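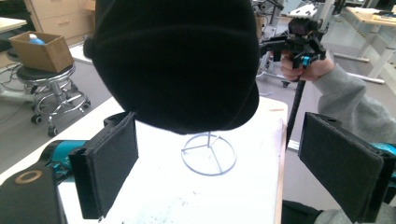

Video von der Firmenfeier auf Klatschseite, mit meinem Vornamen. Wie bekomme ich es weg?

Taras Kobzar
Fr., 16. Mai

Guten Tag zusammen, ich bitte um Rat und entschuldige mich im Voraus für mein Deutsch, es ist meine dritte Sprache.

Im Januar hatte unsere Firma (Josico, wir sind 22 Leute) eine Feier in einem gemieteten Saal. Spät am Abend habe ich mit meiner Abteilungsleiterin getanzt. Es war ein ganz normaler, etwas alberner Tanz, andere haben auch getanzt. Jemand hat es mit dem Handy gefilmt und in eine Gruppe von Kollegen gestellt. Damit war ich nicht besonders glücklich, aber ich habe nichts gesagt.

Vor sechs Tagen hat mir ein Bekannter einen Link geschickt. Das Video steht jetzt auf Darkine, das ist eine Seite, welche Gerüchte und »peinliche Clips« sammelt. Man sieht mein Gesicht deutlich. In der Überschrift steht der Name der Firma und mein Vorname, und im Text wird behauptet, dass ich dank diesem Tanz befördert worden bin. Ich bin gar nicht befördert worden! Unter dem Video stehen ungefähr 200 Kommentare, manche davon sind sehr hässlich, besonders gegen meine Vorgesetzte.

Meine Fragen: An wen muss ich zuerst schreiben, an die Seite oder an den Kollegen, der gefilmt hat? Ich weiß nicht sicher, wer es war. Soll ich unter dem Artikel etwas richtigstellen? Und darf die Firma mir deswegen Schwierigkeiten machen? Die Personalabteilung hat mich für nächste Woche zu einem Gespräch eingeladen, ohne Angabe des Themas.

Ich danke im Voraus für jede Antwort.

Valdemar Laxdal

Hallo Taras,

ich bin kein Anwalt, aber ich habe vor zwei Jahren etwas Ähnliches durchgemacht. Bei mir war es ein Foto, und es stand auf Maltico. Ich schreibe auf, in welcher Reihenfolge ich es heute machen würde.

Zuerst die Beweise. Speichere die ganze Seite mit Adresse, Datum und Uhrzeit, auch die Kommentare, und lade das Video selbst herunter. Bitte eine zweite Person, dass sie dasselbe auf ihrem Gerät macht. Wenn die Seite den Text später ändert, was bei mir passiert ist, hast du sonst nichts in der Hand.

Danach schreibst du an den Betreiber. Im Impressum sollte eine Adresse stehen, und falls es dort eine Meldefunktion gibt, benutze sie zusätzlich. Schreibe sachlich und kurz: dass du auf dem Video zu erkennen bist, dass du der Veröffentlichung nicht zugestimmt hast (Recht am eigenen Bild, § 22 KUG) und dass die Behauptung über die Beförderung falsch ist. Setze eine Frist mit einem genauen Datum. Das Bild und die falsche Behauptung sind zwei verschiedene Sachen, nenne darum beide einzeln.

Unter dem Artikel würde ich nichts schreiben. Ich habe es getan, und danach ist der Beitrag wieder ganz oben gestanden.

Sprich auch mit deiner Vorgesetzten, bevor du etwas abschickst. Sie ist ebenso betroffen, und es wirkt stärker, wenn ihr beide schreibt. Jeder muss es aber für sich selbst erklären, du kannst nicht ohne Vollmacht in ihrem Namen verlangen, dass etwas gelöscht wird.

Wegen eines Anwalts: Wenn die Frist ohne Reaktion vergeht, warte nicht lange. Für ein Eilverfahren vor Gericht darf man nicht monatelang von der Sache gewusst haben, viele Gerichte sehen nur wenige Wochen als dringend an. Ich war in der Kanzlei Nechyporuk und habe für den ersten Brief samt Beratung 600 Euro bezahlt. Frage vorher deine Rechtsschutzversicherung, falls du eine hast, meine hat leider nichts übernommen. 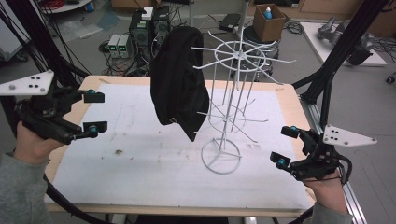
Weißer Drehständer aus Draht auf dem Tisch

Zur Suchmaschine noch ein Wort. Auch wenn der Beitrag gelöscht ist, kann er in den Ergebnissen noch eine Zeit lang erscheinen. Dafür gibt es bei den großen Anbietern eigene Formulare, die man getrennt ausfüllen muss.

Zum Gespräch mit der Personalabteilung kann ich wenig sagen. Ich würde vorher schriftlich fragen, worum es geht, und ob jemand vom Betriebsrat mitkommen kann, wenn ihr einen habt. Unterschreibe dort nichts am gleichen Tag.

Ich wünsche dir gute Nerven.
Valdemar

kaffeetante_nord

einfach ignorieren, in zwei wochen redet da keiner mehr drüber. die seite lebt doch davon dass sich leute aufregen. und wer auf ner feier tanzt muss halt damit rechnen dass gefilmt wird

Taras Kobzar

Danke, Valdemar, das hilft mir sehr. Die Seite und die Kommentare habe ich gestern Abend gesichert, meine Schwester ebenfalls. Ein Impressum gibt es, allerdings mit einer Adresse im Ausland. Ich schicke die Meldung nun über das Formular und zusätzlich als E-Mail.

@kaffeetante_nord: Mit dem Filmen habe ich vielleicht rechnen müssen, mit einer erfundenen Beförderung aber nicht.

Meine Vorgesetzte hat den Link bereits gekannt. Wir telefonieren am Abend.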